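What I learned from a year of buying less bread

5/20/25 – 4 min read

I started baking my own bread last June, after the bakery on our corner closed and the next closest one turned out to be a bus ride away. I had baked maybe two loaves in my life before that, both from a packet mix. This post is mostly for my cousin, who asked how I got going and then got a text message far too long to read on a phone.

The first thing I did wrong was measure by cups. A cup of flour can be packed down or fluffed up, and the difference is big enough to ruin a loaf. My neighbor Samer Qudah lent me his old kitchen scale and I never gave it back (I did buy him a new one). Once I was weighing everything, the dough started to feel the same from one week to the next, and I could finally tell what a change in the recipe did.

The second thing was the oven. Mine runs cold. The dial said 450 and a cheap oven thermometer said 421, so I was off by 29 degrees for months and blaming the yeast. If your crust is pale and your crumb is gummy, check that before you change anything else. The thermometer cost less than a bag of good flour.

My regular loaf is plain. 500 grams of bread flour, 350 grams of water, 10 grams of salt and a small spoon of instant yeast. I mix it after dinner until there's no dry flour left, wait half an hour, fold it a few times with wet hands and put it in the fridge overnight. In the morning I shape it while the coffee is on and let it sit until it looks puffy and springs back slowly when I poke it. In winter that took a lot longer than I expected. I bake it in a heavy pot with the lid on for the first half hour, then with the lid off until it's as dark as I like, and I like it darker than my family does.

I tried sourdough for almost 14 weeks. I kept the starter in a jar on the counter and fed it every morning. It made good bread, but I travel for work sometimes and I'm forgetful at home, and the thing went gray twice. The second time I threw it out and washed the jar. I don't miss it. If I want a sour loaf, I leave the regular dough in the fridge an extra two days and it gets most of the way there.

Flour took some trying out. I used the store brand to begin with, then a 25-pound sack of Hourani, which I liked and still buy. It takes up a little more water than the store brand did. I also tried swapping in 100 grams of whole wheat for the same amount of white, and that is now the version I make when we have soup.
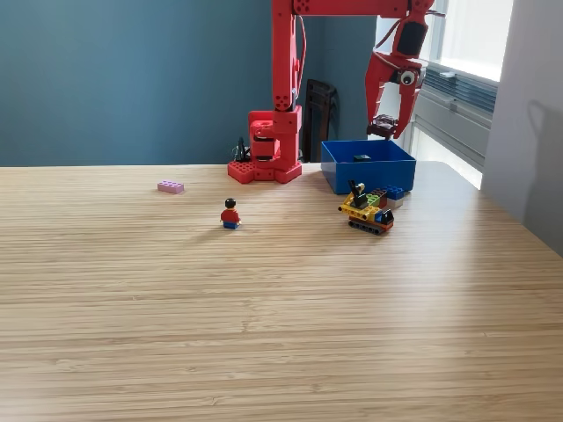

Storage is the part I still haven't sorted out. Plastic bags keep the loaf soft but the crust goes to leather by the next day. Paper bags keep the crust and dry out the inside. At the moment I leave the loaf cut side down on the board for the first day, then slice whatever is left and freeze it. Frozen slices go straight into the toaster and come out fine.

As for money, I save a little. Flour is cheap and the oven isn't. I would not do it for the savings alone, and if the bakery reopened I'd go back for their rye, which I have tried to copy four times without getting close – mine comes out like a brick every time.

Next I want to try rolls. My pot only holds one loaf, and we have people over in June.

Comments (3)

Paavo Lappalainen
For rye, use less yeast and don't knead it at all. It's more like a thick batter. And wait a full day before you cut into it.

bluekettle
Same problem with my oven, except it runs hot. I burned the bottoms for a year before I bought a thermometer.

Samer Qudah
The new scale is better than the old one, so keep it.

Get new posts by email. No more than two a month, and you can unsubscribe at any time.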